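Subira Rashidi
A few posts on leaving the print edition of the Gurcombe newsletter behind, or trying to. I've edited it for 7 years and people keep asking how the switch is going.

1/ We mail to 1,000 households. Paper and postage went up again in April, and the printer, Girnetti, stopped doing short runs on the stock we used. So we had to pick: fewer pages or fewer issues.

2/ We picked fewer issues. It used to be monthly and now it's every other month, so six a year. The page count stays the same. The recipe column stays too, which was the first thing people wrote in about.

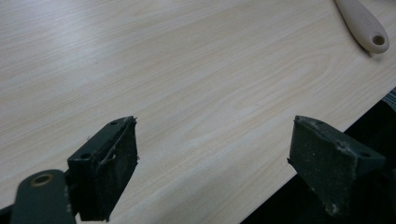 No. 17

3/ The numbering confused some readers. We started over when the format changed from folded sheets to stapled, so the number on the cover is for the stapled run only. The older ones are in a box at the library and you can ask for them at the desk.

4/ Deadlines. Copy is due by 5 p.m. on the first of the month before the issue comes out. If you send a notice for an event, put the date in the message itself. I can't open every kind of attachment and I've missed two yard sales that way.

5/ Ads. The El Fassi bakery has the back page through the end of the year. Half pages and quarter pages are open. Prices didn't change.

6/ Letters. Keep them short. I cut for length and I don't send the cut version back for approval, same as before. If that bothers you, say so when you send it and I'll hold the letter. 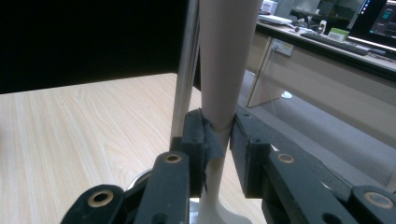
7/ The email edition

It goes out through Lesteo the same morning the paper copies go to the post office. Same text, same order. The crossword is a separate file you can print.

8/ Roughly a third of households have signed up for email so far. Signing up does not cancel your paper copy. You have to tell me you want it stopped, and please include your street address, because we have several people with the same last name.

9/ Large print is still available. The type is bigger and the ads are left out. It comes a few days after the regular one.

10/ Someone asked if the street closure list could go on page one. It's on page two and it will stay there. Page one is set before the town sends me the list.

11/ Next issue has the creek cleanup dates, the new bus times and part two of the history of the feed store. I still need a photo of the store from before the fire if anyone has one. I'll scan it and give it back.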